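Jaltico Table Arm -- Set-up Guide
Section 6: Before you give the arm a household job

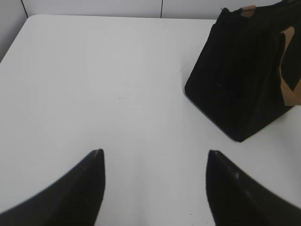

The arm can pick up and move a bag. It can't yet unpack the shopping, and you should not plan a day's chores around it. In trials at our Drotcombe workshop it finished 34 of 91 bag jobs without help.

1. Clear a light, matt surface. Dark cloth on a dark table is often missed.
2. Set one bag down with space on every side.
3. Open the jaw fully and check that both fingertips are level.
4. Choose "Single item" on the Pallton controller. Leave the speed at the factory setting.
5. Press Start and stay within reach of the stop button.

Note: Soft bags change shape when gripped. If the arm tries twice and stops, move the bag by hand and begin again at step 2.

Caution: Do not use the arm for glass, hot dishes or anything sharp. Keep children and pets away from the table -- the arm doesn't know they are there.

Folding, sorting and wiping are not supported in this version. For lifting limits, see Section 7.

Revised 1/19/26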